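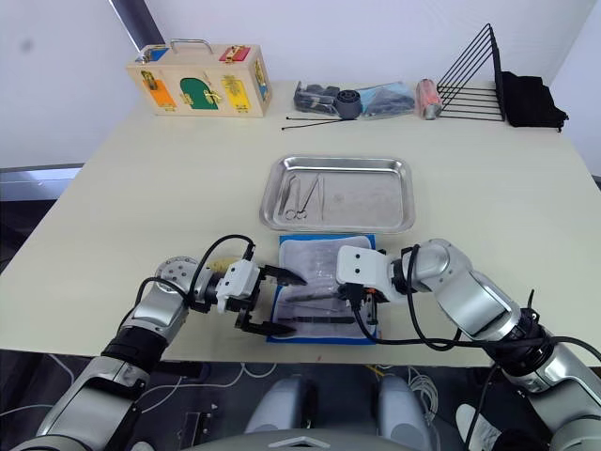 A pad with a blue border and a white centre, under clear plastic on a cream tabletop. 

Local news | Families

Toy library to start lending again from Urnau Street

8 July 2020

54 shares
3 comments

Filtatville's toy library will start lending again next week, with collections from the side door of the old drapery on Urnau Street. Families will have to book a slot and will not be able to browse the shelves.

The library closed in the spring along with the rest of the town's indoor services. Members kept whatever they had on loan at the time, and no late fees have been charged.

Idris Mathias, who runs the service, said most of those toys were still out and that he was in no hurry to get them back.

"People have had the same train set since March and I think they are fairly sick of it," he said. "They can bring it back when they have a slot. If a piece has gone missing, put a note in the bag and we will deal with it. Please don't stay away over a missing piece of track."

Each household will be able to borrow three toys at a time, for a loan of four weeks. Before the closure loans were for a fortnight, but the longer period means fewer trips to the door and more time for returned items to be cleaned.

Bookings will be taken through Paju, the online system already used for the swimming pool and the tennis courts. Members who have a pool login can use the same one. Those without internet access can ring the library in the mornings and a slot will be booked for them over the phone.

Some 100 toys will be on the list to begin with, which is a small part of the full stock. They are mainly hard plastic and varnished wood. Dressing-up clothes, soft toys, puppets and anything with fabric parts will stay in the stockroom for the time being. Board games will be added once the boxes have been sorted, as several have cardboard pieces that can't be wiped.

Returned items will go into a sealed crate by the door and be left for three days before anyone opens it. They will then be washed or wiped down, checked for broken parts and put back on the list. Mr Mathias said parents should still clean toys at home before giving them to a child.

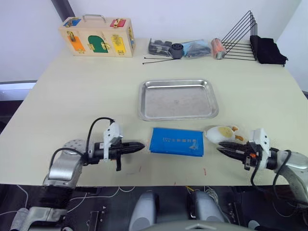 The move to Urnau Street was planned before the closure. The library had been sharing a room at the health centre, where it could open on Saturdays only and had to pack everything into cupboards at the end of the session. The drapery has been empty since its owners retired. The lease is for two years, with the rent for the first winter reduced in return for repairs to the back wall and the guttering.

Shelving has been supplied by Skoloda, the joinery on the ring road, which offered it at cost. The firm is also making a ramp for the front entrance, though that will not be ready until September. Anyone who needs step-free access before then should say so when booking, and the toys will be brought out to them in the yard.

There has been some concern among neighbours over parking. Urnau Street is narrow at that end and deliveries to the bakery already block it for part of the morning. Slots have been spaced out so that there should only be one or two cars at a time, and families are asked to use the car park behind the post office where they can. The yard itself is not open to vehicles.

Membership fees have been frozen for the year. Anyone who paid in full before the closure will have the lost months added on to the end, and this will be done without them having to ask. New members can join online but will need to show proof of address at their first collection. A passport is not needed – a council tax bill or a letter from a school will do.

Childminders and playgroups have a separate arrangement. They can borrow larger sets, including the outdoor climbing blocks and the sand and water trays, but these have to be agreed in advance and collected by van. Several playgroups have not yet said when they will reopen, and their bookings from earlier in the year have been cancelled and refunded.

Donations of toys can't be accepted at the moment. Bags left outside the drapery over the past few weeks have had to be taken to the tip, as there was no way of knowing where they had come from or whether anything was missing. Mr Mathias asked people to hold on to them until the autumn.

"We do want them, just not yet," he said. "What we are short of is things for children under two, and puzzles with all the pieces. We have more plastic garages than we know what to do with."

The library also hopes to bring back its repair morning, when people can bring in a broken toy and get help mending it. This was popular at the health centre but involved a lot of people round one table. It may be held in the yard if the weather is good, or replaced with a drop-off service where toys are left with a label saying what is wrong.

No decision has been made on browsing. The front room of the drapery has been painted and the shelves are up, and the plan is to let families in one household at a time later in the year if the rules allow. Until then the full list of toys will be kept on the library's page, with a photograph of each one where there is one – a few of the older entries still have only a name and a number.

Slots for the first week can be booked from Friday at noon. The side door is the green one to the left of the bakery, and there is a bell.

Filed under: Families, Town centre, Libraries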